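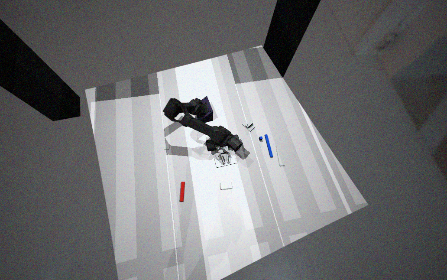

White platform with the gray arm, two thin lines running the length of it

Should I bother sealing grout in a rental kitchen before I move out?

posted by fustska_fern

Okay so I've been in this apartment in Urncombe for a while now and my lease is up in December. The kitchen has a tile backsplash and a tile counter (I know, I know, who does that) and the grout went from cream to something like weak tea. I scrubbed the whole thing with baking soda and an old toothbrush and most of it came back pretty nice, except the strip behind the stove, where it's still kind of orange. Spaghetti sauce, I'm guessing.

My deposit is $844 and I would really like to see all of it again. The lease says I have to return the place "in the condition received, normal wear excepted" and says nothing about grout. My sister thinks I should seal it so it stays clean until the walkthrough. I've never sealed anything in my life. Is it worth it, or am I going to make it worse? And what do I do about the orange part? I already tried dish soap, white vinegar and one of those foam erasers, and the eraser just fell apart on me.

tilted_teapot

Don't seal it yet! If you put sealer over a stain you've locked the stain in, and then you'll be out there with stripper and a bad mood. Get the orange out first.

For tomato or grease I use oxygen bleach, the powder kind that goes in laundry. Mix it with warm water until it's like thin pancake batter, spread it on the grout lines, and leave it alone for a while before you scrub. Keep it damp (I lay plastic wrap over it). Rinse like crazy, then do it again the next day if there's still color. Mine took three rounds behind the stove and it was way worse than weak tea, trust me. Open a window and wear gloves, it dries your hands out something awful.

Also, quit it with the vinegar. It's acid and it eats at cement grout, and if your counter is real stone it can leave dull spots on that too. Once or twice won't have ruined anything, just don't make it a habit.

Then test a drop of water on the dry grout. If it beads up, there's already sealer on there and you can skip the whole project. If it soaks in and goes dark, a small bottle of the water-based stuff is plenty for a kitchen. Wipe the extra off the tiles before it dries or you get a haze, and the haze is a pain.

calvo_street_80

just leave it. my last landlord in Drakstead never even looked at the kitchen, she went straight to the carpet and kept $172 for a burn mark that was there when i moved in. take pictures of everything

mossy.gable

I'd do the cleaning part and skip the sealing. Sealer is upkeep, and upkeep on the counters is your landlord's job unless the lease puts it on you. Plus some landlords get weird if you put a product on their stuff without asking. Send an email, two sentences, and keep the reply.

One thing to check is whether the orange line behind the stove is even grout. In a lot of kitchens the joint where the counter meets the wall is caulk, and caulk that's turned orange won't scrub clean. Press it with a fingernail. If it gives a little, it's caulk, and you can cut it out and run a new bead for the price of lunch. Ask first on that one too. And pull the stove out all the way before you start, I tried reaching over mine and my back was mad at me till the weekend.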